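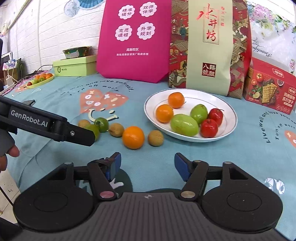
Last updated: Wednesday, 9:15 a.m.

Search this site Enter keyword Go

Pledport Opens Fruit Table Program for Home Cooks and Families

GADEN – Pledport, the household skills center on Bilitz Street, will open registration this Wednesday for Fruit Table, a series of short classes on buying, sorting, storing and serving fresh fruit at home. The classes are open to anyone age 10 and up. No cooking experience is needed, and there is no cooking in the first two sessions.

Each class lasts 60 minutes and takes place at a regular table with a cloth, a serving plate and a mix of loose fruit. Participants sort the fruit by type and firmness, decide what should be eaten first, and move it to the plate. The mix changes with the season and with what the stores have. In February the tables will have mandarins, longans, limes and small tomatoes, which the program treats as fruit for storage purposes.

"Most people bring a bag home, tip it into a bowl and forget what is at the bottom," said Evaristo Jaramillo, program manager at Pledport. "We start with the bag. You lay everything out on the table where you can see it, and then you decide where each thing goes. It takes a few minutes."

The series has three parts. The first covers laying out and sorting. Small fruit and large fruit are kept apart, and anything with a soft spot is set aside for the same day. Longans are checked for cracks in the skin. Tomatoes that are still green stay at room temperature and are kept away from the lime and mandarin pile until they color.

The second part covers plating. Participants work with an oval plate and learn to place larger pieces first, with the small fruit filling in around them. Instructors ask that fruit be set down one piece at a time. Dropping fruit from even a low height can bruise it, and a bruise on a mandarin often does not show until the next day.

The third part covers keeping fruit through the week. It includes a refrigerator chart, a short talk on which fruits ripen after picking, and a simple method for using up what is left on Sunday. The chart is printed on card stock and is included in the class fee.

Dirk Oltmanns, who teaches the plating class, grew up in a family that ran a produce stand in Sauerland. He said the table covering matters more than people expect.

"A cloth stops round fruit from rolling, and it is kinder to the skin than a bare tabletop," Oltmanns said. "We use bright printed ones. They wash well, and people are more relaxed when it looks like somebody's kitchen."

Pledport ran a trial of the series last fall. A total of 100 people took part. At the end of the trial, participants were asked what they would change. The most common request was for more time with unfamiliar fruit, and the longan was named most often. The new schedule sets aside the last part of the first class for one fruit that many shoppers pass by. Participants peel it, taste it and learn how to tell a fresh one from an old one. For longans, that means a dry, firm skin with no leaking at the stem end.

Classes meet in Room 3, on the ground floor, with step-free access from the parking lot. Tables seat four. Groups of four who register together will be seated together. Children under 14 must come with an adult, and the adult also needs a place in the class.

The fee covers all fruit used in class. Participants may take home what they have sorted and should bring a container with a lid. Knives are not used in the first class. In the second and third classes, small paring knives are provided and stay in the room.

People with citrus allergies should say so when they register. The center will seat them at a table set with other fruit. Latex gloves are not used in the building.

Registration opens at 10 a.m. Wednesday at the front desk and by mail. Forms are available at the desk and at the Gaden public library. Mailed forms should be addressed to Pledport, 709 Bilitz Street, Gaden, and marked "Fruit Table." Places are given in the order forms are received. A waiting list will be kept for each class, and people on the list will be called if a place opens before the day.

Schools and senior centers that want a class at their own site may also apply. Pledport will bring the cloths, plates and fruit. The host provides tables, chairs and a sink nearby. Site visits are offered on weekday mornings only.

About Pledport

Pledport teaches everyday household skills in small groups, including laundry, table setting, pantry storage and basic mending. It is based in Gaden.

Press contact: Evaristo Jaramillo, Program Manager, Pledport, 709 Bilitz Street, Gaden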